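The **Jundimon Panorama** was a moving panorama shown to paying audiences in the town of Manmont and the surrounding county during the second half of the 19th century. It was a long strip of painted cloth wound between two upright rollers, which were turned by hand so that the picture passed slowly across an opening like a small stage. A lecturer stood to one side and told the story as it went by.

## Background

Moving panoramas were a common form of paid entertainment before film. They differed from the large circular panoramas housed in purpose-built halls, where the painting stayed still and visitors walked around inside it. A moving panorama could be packed up and carried by wagon or rail, and a show could be given in any room with a high enough ceiling. Music was usually supplied by a local pianist, and lamps were placed in front of or behind the cloth to suggest daylight, sunset or fire.

## Construction

The Jundimon Panorama was painted in distemper on cotton sheeting, with the lengths sewn together along their short sides. A surviving handbill gives its full length as 1,049 feet. It was divided into 23 views of a river journey, starting at a mountain spring and ending at a seaport at night. The ship windows in the final view were cut out and backed with thin colored cloth, so that they glowed when a lamp was moved behind them.

The rollers were turned with iron cranks. Sagging was a problem with cloth of this weight, and the top edge was fitted with a cord that ran through a grooved wooden track. The track is lost, but wear marks along the cord show how it was held.

## Performances

The panorama opened in June at the Dromutden Rooms, a hall above a grain store in Manmont. Seats in front cost twice as much as those on the rear benches, and schoolchildren were admitted at half price in the afternoon. A full showing lasted under two hours with one interval. The hall's account book lists 1,576 paid admissions for the first season.

Later tours were less successful. By the 1880s many towns had regular magic lantern shows, which needed less equipment and could change their subject every night. The panorama was last advertised as part of a church bazaar, where only the first nine views were shown.

## Rediscovery and conservation

The cloth was found on its original rollers in the attic of the Nnaji warehouse. Ginette Carrier identified it by comparing the seaport view with a woodcut on the handbill. Water had entered at one end of the roll, and 110 feet of the painting could not be unrolled safely.

Conservation was led by Oluwatosin Balogun. Distemper is easily damaged by moisture, so loose dirt was removed with soft brushes and dry sponges, and flaking areas were fixed before any section was moved. The damaged end remains rolled and is stored separately. Two views are on display at a time in the Manmont town museum, and the lecturer's script is kept in its reading room.
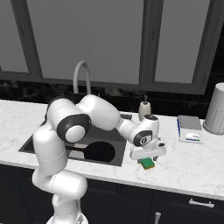

## See also

- Cyclorama
- Diorama
- Magic lantern
- Peep show box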